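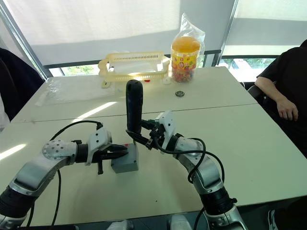
Lornham Bench Practice: Data Card

Lornham Bench Practice is a set of recorded two-arm tabletop tasks, issued together with the working rules under which they were collected. The rules apply to operators, reviewers and any partner site that adds recordings. Section 2 covers work in which both grippers meet at a single object, as when one gripper holds a black handle-like object upright over a small gray box and the fingers of the other reach toward the side of it. In such tasks the two grippers are a short distance apart, and the speed limit for shared space applies to both arms until one has withdrawn.

Contents
Episodes: 800
Episodes with both arms in shared space: 220
Episodes marked for second review: 137
Maintained by: Drendau
Version date: April 3, 2025

Rules of practice
1. A person seated at the table during motion must keep hands outside the marked reach of both arms. The stop control is to be within that person's reach.
2. Cables are to be checked for free travel through the full range of each arm before the first episode. A loop that can catch on a gripper must be secured.
3. Objects not used in the task may stay on the far table section. They must be listed in the session notes and may not be moved between episodes of one session.
4. Window blinds are to be left at one height for the whole session. Direct sunlight on the work area is recorded under "lighting".
5. Where tables are joined, the seam is checked for level. Parts are not to be placed across it.
6. Contact between grippers ends the episode. The episode is kept and labeled "contact".

Known limits
Reviewers did not agree on the start of the release phase in all episodes. Both labels are given where they differ.

Changes
Requests to change a rule should be sent to Saodah Simanjuntak. Label corrections are handled by Moushumi Majumder. The next version is planned for June.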